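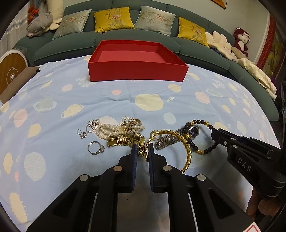 Tridari moves gripper service to a fixed cycle count

Tridari has changed the way it looks after the hand-held grippers used at its Ludthorpe site, and the first pair to go through the new routine is the one assigned to the jewelry task. The grippers are now inspected every 1,000 closes. Until this summer they were inspected when an operator reported a problem.

The task is a simple one on paper. An operator holds one gripper in each hand, picks watches and bracelets off a cloth-covered table and puts them into an open red box. The recordings are used to train a robot arm to do the same thing. Jewelry was picked for the spring program because it is awkward to hold. Link bands fold up, strands of beads roll, and a ring on its side gives the jaws very little to close on.

It is also harder on the equipment than the earlier tasks, which were mostly cups and folded towels. According to the service log, the left gripper of the pair had made 3,510 closes when operators began to report that thin pieces were slipping out near the tips. The jaws were closing, but one pad was reaching the middle slightly ahead of the other.

Technicians first suspected the pads. Each jaw is faced with a dark blue textured pad, and the texture wears down fastest at the tip, where metal clasps and watch cases make contact. New pads helped for part of a shift and then the slipping came back.

The cause was play at one of the pivot pins in the black linkage. The pin itself was within limits. The hole it sits in had opened up enough to let that side swing early. The linkage arm was swapped for a spare and the pin was reused. The job took 2 hours, most of it spent on alignment.

Alignment is the part of the procedure that has changed most. The old instructions had the technician close the jaws by hand and look for light between the pads. The new ones call for a feeler gauge at the tip, the middle and the heel of the pad, with the trigger held at half travel and then fully closed. If the readings differ between the left and right sides, the pins are checked for play before anything is tightened. Tightening a screw on a worn linkage hides the fault for a while and makes it harder to find later.

After the gauge check, the gripper goes back to the table for a short trial before any recording counts.

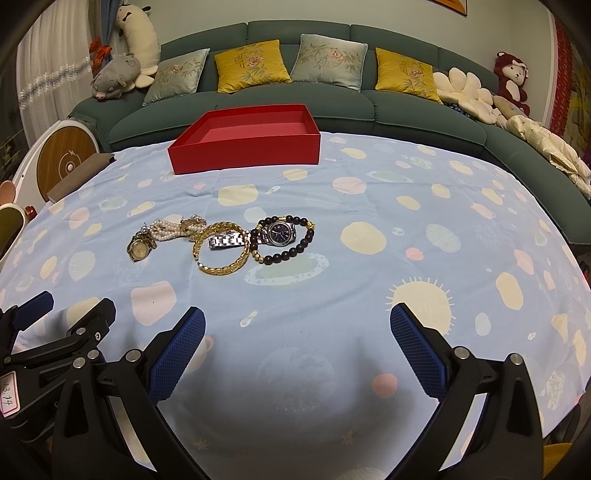

The trial uses the same pieces as the task itself, laid out fresh each time. The operator starts with the stiff items, such as a bangle or a watch case, and then moves on to the bead bracelets, which show up a weak tip much sooner. A gripper passes if it can lift and hold each piece over the cloth without the pads creeping sideways. If it fails, it goes back to the bench with a note saying which piece was dropped and where in the jaws it was held.

Pads are cleaned at every break with a dry lint-free cloth. Solvent wipes were tried and dropped – they left the surface slick, and small stones and polished metal began to slide. Pads are now replaced in pairs only, even if one looks fine, because a new pad facing an old one throws the closing point off center.

Spare linkage arms come from Lacroix, which machines them in batches, and the next batch has been ordered with a tighter hole. Tridari keeps 6 arms in stock at Ludthorpe. The pads are molded in house.

The fixed cycle count does have a cost. Each inspection takes the pair off the table, and the site has had to bring a second pair into rotation to keep the recording schedule. Operators have asked for the count to be shown on the gripper. For now it is read from the recording software at the end of a shift and copied into the log by hand, so a gripper can run slightly past its limit before it is pulled.

The Pretbridge site, which runs a kitchen task with the same model, will switch to the new routine in September. Its grippers handle larger objects and its inspection interval may be set longer after the first round of gauge readings is in.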